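Keeping Condiments: A Household Policy
22 May 2026

It has been the practice of this household to review its stored sauces, oils and seasonings twice a year, in May and again in December. The present entry records the conclusions of the May review, which was carried out with the assistance of my neighbor, Bo-ram Yoon.

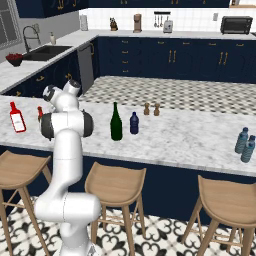

Bottles on a marble countertop.
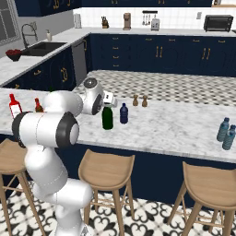

Should olive oil be kept next to the stove? It should be stored in a closed cupboard away from the oven, as heat and light both shorten its life.

The review began with the pantry shelf and ended with the refrigerator door. We found 11 items past the date on the label, among them a mustard purchased during our stay in Kernevden and a jar of capers whose origin could not be established. All were discarded, and the glass was rinsed for recycling.

Two changes will take effect at once. First, every bottle will be marked with the date of opening, in pencil on a strip of masking tape. Second, no duplicate will be bought until the open bottle is finished. Ronaldo Siqueira, who shares the cooking on weekends, has asked for an exception in the case of soy sauce - this has been granted.

Vinegar remains outside the policy. It keeps well, and the household uses it for cleaning as well as for cooking. Dried herbs will be bought in smaller amounts from the market in Urambridge, where they are sold by weight in 30 gram packets.

The refrigerator door still requires a new lower shelf. The part has been ordered from Dobson and has not yet arrived.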